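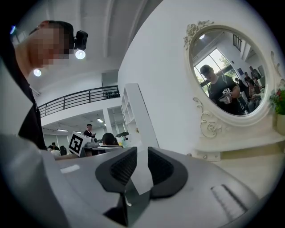
Open afternoon at Momov

Two in the afternoon, July, no parking. The Momov building sits at the far end of Gindau, past the tire place, and the sign on the door still has the old tenant's name on it. Doors open at two. By ten past the hall was loud and I had already lost my pen.

I came for the arm. Everybody comes for the arm. But the arm was upstairs with its covers off, waiting on a part from Falard, and the staff kept saying "maybe by four." So we got the hand tools first. Glad of it, in the end.

The hand tools are grippers you hold yourself. Light gray shell, two black finger pads up front, ribbed on the inside so they bite. Pull the trigger, pads close. No arm behind them, just you. You do a chore with the thing, the tool records how you did it, and later a robot with the same kind of fingers gets to study up. Some of the units carry a cube on top with black-and-white squares, so the software can work out where the tool is in the room and which way it's tilted. A few people also wear a small black unit on the side of the head, with a round white light just below it. I asked if I'd get one. Not on a first go.

What surprised me is how much of it is housework. I was expecting bolts and trays. Momov has set its rooms up like somebody lives there. Round mirror with carved roses all over the frame, dressing table under it, red flowers in a white pot. Open white shelves downstairs. A railing along the mezzanine where you can lean and watch. The thinking, as it was told to me over a paper cup of very bad coffee: a robot that only ever sees a clean bench is going to be useless in your aunt's bedroom.

Then my turn. Humbling! The task was socks. Pick up sock, lay on other sock, fold over. I have folded socks for a long time and I could not do it. Two fingers is not a lot of fingers. You keep wanting to use your palm and there is no palm. The pads slide, you pinch too late, the sock goes on the floor. My guide for the hour, patient as a driving instructor, said slow down, then said it again. On try number 3 I got something you could call a fold if you were feeling kind.

Tips I wrote down on the back of my hand, see pen, above (borrowed one):

Elbows in.
Come at cloth from the side, not straight down.
Don't look at your hand, look at the thing.
If you drop it, keep going. They want the drops too.

That last one stuck with me. Bad runs stay in the pile with the good ones, marked as bad. A full shift per person comes to 100 runs, with breaks, and wrists get sore. One of the regulars showed me a stretch for it. She'd done cups all morning and was moving to drawers, and she was much, much faster than me, she had a cup off the shelf and turned over before I'd figured out where she was aiming.

The numbers, for people who like them. Momov has 59 chores on its list right now and wants 900 hours recorded before the fall. The list is taped up by the stairs. Make bed (single). Wipe mirror. Water plant, small can. Sort mail. Somebody had penciled in "find remote" at the bottom and I can't tell you if it's a joke.

Four o'clock came and the arm did move. Not much. Part arrived, covers went back on, we all crowded up the stairs, and it picked a towel off a chair, held it, thought about it for what felt like a week, and put it in a basket. Clapping. Then it tried a second towel and got the chair as well. The chair came up a good few inches. More clapping, honestly louder. An engineer hit stop and looked at teh floor.

The software they run it on is called Prosser, built in house, and there was a screen by the wall where you could see your own run played back as a wobbly line in space. Mine looked like a dropped noodle. The line from the cup lady was smooth as a coat hook. They let you keep a printout. Mine's on the fridge.

Complaints, quick. Too hot upstairs. One bathroom. The talk on safety was scheduled against the arm demo so hardly anyone went, and I'd have liked to hear it, there were questions going around the hall about who gets to see recordings made in real homes and the answer I got was short. Consent forms, faces blurred, ask at the desk. Desk was closed by then. I've emailed.

Next open afternoon is in the fall, same place. Free, sign up at the door, kids okay with an adult but the grippers are a bit big for small hands. Wear short sleeves. Take the bus if you can, the lot behind the tire place will tow you, ask me how I konw.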